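Trasdale team teaches robot to handle bedding with fewer examples

30th November – Researchers at Trasdale have published Dristus, a training method that teaches a robot bed-making and folding in hotel rooms from 48 recorded examples per task. Their earlier method needed 500.
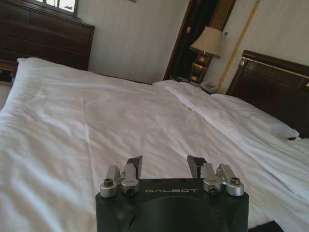

Does the robot need a map of the room first?
It works from its cameras alone, and no room plan is loaded.

Dristus was scored over 111 trials on 3 tasks. Thin sheets gave the most trouble – the fingers often picked up two layers, said project lead Zdzisław Borkowska.

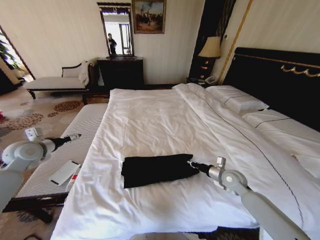 What comes next
The code will be released in January.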